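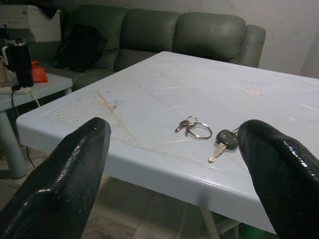 Re: [allotments-north] Water rates and the new meter
6/3/23

Replying to the list because several people have asked me the same thing off-list.

> I've read the letter from Werkon twice and I still can't tell whether
> we are being charged for the leak or not. The bill says 1,660 pounds,
> the last one was a fraction of that, and the covering note only talks
> about the new meter. Does every plot have to pay a share? And is it
> true the taps by the lower gate are going to be shut off?

The short answer to the first part is yes, we have been charged for it, and we are disputing it.

The leak was on the stretch of pipe between the road and the meter box. Under our agreement with Werkon, anything on the road side of the meter is theirs and anything on the field side is ours. The old meter sat just inside the hedge, so the leak was on their side. When they fitted the new one in December they put it closer to the road, and whoever drew up the bill has gone by the new position. I have sent them the old site plan and a copy of the agreement. They have acknowledged both and given us a reference number, which I can forward to anyone who wants it.

We are not paying the full bill while this is open. We have paid 400 pounds, which covers our own use going by the readings in the site book. Please don't send me any extra money for now. If it goes against us I will write to the list again before anything is added to plot rents.

On the taps: the lower gate standpipe is staying. The one being removed is the old iron one behind the compost bays, which has dripped for as long as I've had a plot. It will be capped at ground level. If you are on plots 4 to 9 and have been filling from it, the nearest one will be the standpipe at the end of the middle path. That is a longer walk, I know. A second trough on that side has been asked for, and Saner have quoted for the trough and the pipework. I think the quote is high and would like another before we decide. If anybody has used Alemayehu for groundwork I'd be glad to hear how you got on with them.

A few smaller things while I am writing.

Hosepipes can be used for filling butts and tanks but should not be left running unattended. This has always been the rule – it is on the back of the tenancy form.

Please take readings from the new meter in the top row of figures only. The lower row is for the supplier and means nothing to us. Two of the readings in the site book are plainly from the wrong row and I have put a line through them.

The Rereo water butts in the shed are for sale to plot holders at cost. They come without a tap, so you will need to fit your own. The lids are stacked separately behind the door.

The shed key has moved to the hook inside the notice board. Same code as before.

I will post again once Werkon reply. They say they aim to answer within four weeks.

Site secretary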